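2 min read

November -- by Zawadi Barasa

So the Ogola Street library branch is getting its Saturday-style long hours back, except now it's every weekday, and I could not be happier! Starting this month the doors stay open until 8 p.m., and the study room upstairs is first come, first served.

I stopped by the front counter to ask how it came about. Last spring 2,737 people signed the petition (me included, twice almost, until my sister caught me), and the town found the money to pay for two extra evening staff.

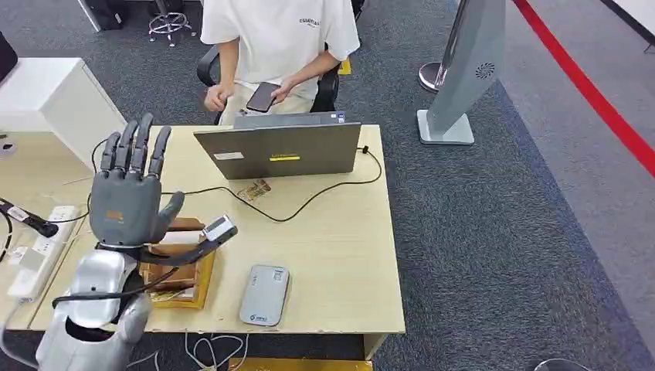
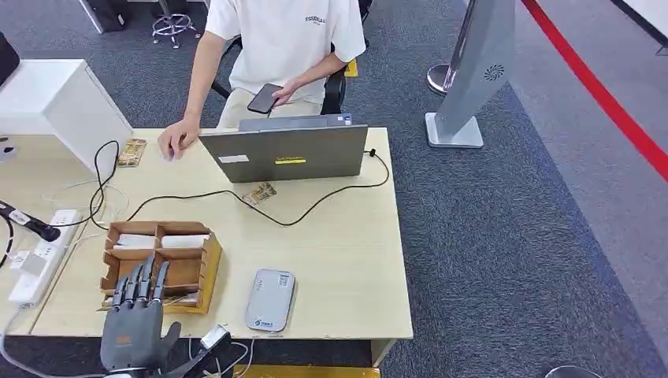
A desk with a brown box on it.

The study room has 54 seats, and if you went to Aser High like I did, you know how fast those fill up before finals. Bring a sweater -- the heat up there has always been moody. The Gostov bus stops right outside, and the last one leaves after closing, so you won't be stuck walking home.

I did ask about the coffee cart from Zindisari Bakery. It's coming back too, but only in the afternoons for now. I'm still hoping for those cardamom buns.

Questions or news tips? Write to the Ogola neighborhood desk. © Zawadi Barasa. Back to top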